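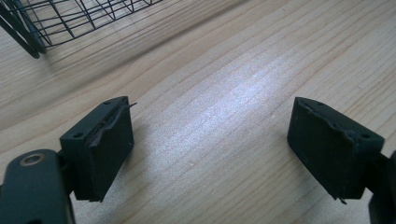
Unit 4: Pad wear and dropped parts

Handout for the practical session, Friday, August 7, 2020

Read this before you come to the bench. The unit covers one fault from the Nerneck cell and the checks that should have caught it.

What went wrong

The cell moved small castings from a tray to a fixture. In May it began to drop them, at first once or twice a shift. The controller log showed 12 drops on the last day before the cell was stopped. The operators had raised the closing force twice to get through the week. Neither change was written down.

The programme was checked first and no error was found. The pads were looked at last. They had done 1,730 cycles since fitting, and the strip along the upper edge had lifted on both sides.

What to look for on a pad

Wear tends to start at an edge. On the hand-held gripper, both pads are damaged along the upper edge of the gripping face. The left one has a torn strip curling outward, with a thin sliver sticking out past the corner. The right one is chipped and jagged, and small pieces are lifting. Look at the lower edges too, where there are smaller torn bits. The flat part of a face can still look sound when the edge has gone, so a quick glance at the middle of the pad is no use as a check.

Why it matters

A lifted strip changes where the part first touches. The part can tilt as the fingers close, and more force may only tear the strip further. Loose fragments can also end up in the fixture. At Nerneck one fragment held a casting off its seat, and the Gaster sensor reported the part as present.

Checks before each run

1. Isolate the gripper. Keep fingers out of the gap until this is done.
2. Look along the edges of both pads, from above and from the side.
3. Do not trim or glue a torn strip. Tag the gripper and report it.
4. Change pads as a pair and enter the cycle count on the Weidemann sheet.
5. After fitting, run 20 test picks at the original force setting.

For next time

Write half a page on why the raised force hid the fault. Bring your copy of the Feto risk form with section 2 filled in.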